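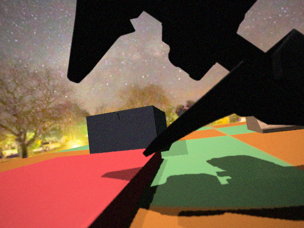
Antes de la cocina, el cubo

Un brazo negro, un suelo de baldosas de colores, un cubo azul oscuro y, más lejos a la derecha, una caja baja de color arena. El cielo nocturno y los árboles pertenecen al fondo del simulador.

Galería de trabajo: ¿pueden ya las máquinas recoger la casa?
Texto de Ľudovít Brabec. Publicado el 4 jul 2025

Desde diciembre sigo el trabajo de un grupo pequeño de Ninombridge que quiere responder a una pregunta muy sencilla de formular: si una máquina puede hacer, sin ayuda, las tareas que cualquier persona hace en casa o en una tienda antes de abrir. El proyecto se llama Holia. Lo dirige Rin Hirose, con quien he hablado muchas veces y que tuvo la paciencia de corregir mis errores técnicos. Los errores de idioma son míos, porque el español es mi tercera lengua.

Quien espere encontrar aquí un robot que plancha camisas quedará un poco decepcionado. La mayor parte del trabajo ocurre en una pantalla, con objetos de formas simples, y solamente una parte pequeña pasa después a las dos salas de pruebas, que el grupo llama Cuesta y Villa. A mí me parece la parte más interesante, quizás porque se ve con claridad lo que todavía falta.

La luz

En la imagen la luz llega desde arriba y desde detrás, y el brazo queda casi como una silueta. Sus sombras caen sobre la baldosa roja y la verde. Para una persona no es ningún problema: sabemos que una sombra no se puede agarrar. Un programa tiene que aprenderlo, y en una cocina por la tarde, con el sol bajo en la ventana, las sombras están en todas partes.

El suelo

Rojo, verde menta, naranja. Ninguna cocina que yo conozca tiene este suelo. Hirose prefiere cambiar mucho los colores durante el entrenamiento, para que el programa no se acostumbre a una sola habitación. Le pregunté si no sería más útil copiar una casa verdadera. Me respondió que ya lo intentaron y que el programa aprendió muy bien aquella casa y ninguna otra.

Los objetos

Solo hay dos cosas apoyadas en el suelo. El cubo es mucho más grande y está casi en el centro; encima tiene una marca verde muy pequeña, fina y vertical. La caja queda al fondo. En una casa habitada, el suelo de la habitación de un niño puede tener 30 cosas, y varias de ellas son blandas. Las cosas blandas son otro mundo, como explico más abajo.

El punto de vista

La escena se mira desde muy poca altura, casi al nivel del suelo. Recomiendo a los lectores hacer la prueba: siéntense en el suelo de su salón y miren debajo de la mesa. Las distancias se entienden peor y un objeto tapa fácilmente a otro. Aquí el propio brazo tapa un poco el borde derecho del cubo. Me hizo pensar en cuántas veces, al cocinar, muevo la cabeza para ver detrás de mi mano, sin darme cuenta de que lo hago.

Del simulador a la sala

Cuesta es la sala con estantes de tienda. La tarea es reponer cajas iguales en una balda limpia y bien iluminada. En la última serie se hicieron 469 intentos y el grupo está contento con el resultado, aunque las cajas de cartón con una esquina aplastada siguen dando problemas. La garra las aprieta donde no hay resistencia y la caja gira un poco. Un empleado la endereza con un dedo y continúa hablando con su compañero.

Villa es la sala con cocina y lavadero. Allí todo va más lento. Para doblar una toalla de mano, el robot necesita seis minutos cuando la toalla está extendida desde el principio. Si la toalla está hecha una bola, el programa muchas veces abandona y pide ayuda. Yo estuve presente una mañana entera y vi sobre todo a personas que extendían toallas para el robot – una situación un poco cómica, también para ellas.

¿Qué se puede hacer ya?

Hice esta pregunta a Hirose de varias maneras, esperando una cifra. No me la quiso dar. Lo que sí aceptó fue repasar conmigo una lista de 10 tareas que yo había escrito en casa, entre ellas vaciar el lavavajillas, fregar una sartén, ordenar zapatos y pasar la aspiradora. La aspiradora la aprobó en seguida, con la observación de que alguien tiene que levantar antes los cables. Los zapatos los consideró posibles si son duros y están separados. La sartén la tachó con el bolígrafo.

Sobre las tiendas es más optimista. Allí los objetos tienen formas conocidas, el suelo está despejado por la noche y se puede pedir al proveedor que cambie el embalaje. En una casa no se puede pedir nada al proveedor, y tampoco a los niños.

Mi impresión personal es que falta bastante tiempo, pero no sabría decir cuánto. Coger un cubo es una tarea pequeña y, a pesar de esto, contiene casi todas las preguntas difíciles: dónde está, qué tamaño tiene, qué parte es sombra, por qué lado conviene acercarse. Cuando volví a mi piso miré el fregadero con cierto respeto y después lavé los platos.

Agradezco a Rin Hirose la lectura del borrador. Si algún lector encuentra una falta de gramática, le ruego que me escriba; corrijo los textos de la galería al final de cada mes.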